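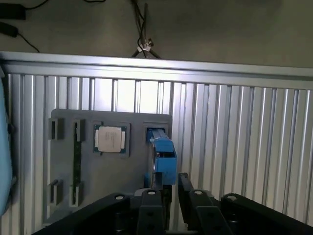

Vasanthi Hegde

Right, quick one before I have to pack up. Been meaning to write about the Fumden board since October and keep not doing it, so typing this with one hand and a sandwich in the other.

For anyone who missed the last post: it's a practice board for robot arms. Computer parts in pockets, you bolt it up, the arm learns to take them out and put them back. Processor, memory stick, blue drive tray that goes in a slot on the right. Comes from Plivunow, who also do the cable one (haven't tried it, Soledad has, says wait).

Price first as that's what everyone emails me about. Mine was part of a bundle, the lot came to 4,000 with the mounting kit and a year of support. Not cheap. You could print something like it yourself and plenty of people do. I did, two years ago, and the pockets wore sloppy and I spent more time reprinting than running anything. So.

Mounting. The instructions assume flat on a bench. I wanted it upright on the slatted panel, as that's how the real racks are at Brannigan, and flat is frankly too easy. It goes up fine but allow 60 minutes, not the 5 it says on the sheet. The sheet is wrong about the bolts aswell. Emailed them, nice reply, new sheet still wrong.

The good. Pockets are snug, the processor one especially, sits in its square with no wobble at all. Edges are raised so a finger that comes in slightly off gets told about it. Grey on grey is a bit dull but the camera on the wrist copes, and the tray being that loud blue helps no end. Tray was the first thing we got going reliably. 58 clean insertions in a row one evening, then a daft one where it went in on the skew and I had to stop and go home anyway.

The memory stick is the hard one. Long thin slot, clip at each end, and stood upright like this you have to come at it dead straight. Black chunky fingers like mine are too fat really. Plivunow sell slimmer ones, of course they do. I've filed down an old pair instead and will report back if they survive.

Not so good. Spare parts. Lost a clip, took three weeks to get another. The two little holders on the left edge are handy but the manual hardly mentions them, one line and no drawing. And the software samples are all for the flat version so every height and angle needs redoing by hand if you go upright. Took me a whole evening with the Cerkevach scripts, which are free and better documented then the paid ones. Make of that what you will.

Support is decent. A person answers. Once at half six in the evening, which I didn't expect.

Would I buy it again? Yes, probably, for a shared lab. At home on your own money, print one first and see if you get bored.

Soledad Marchetti asked whether the tray slot loosens with use. Can't say yet. Ask me after another few hundred goes.

Next post is the filed down fingers, or the calibration thing, whichever I finish. Got to run, bus.

Contact | © Vasanthi Hegde | Back to top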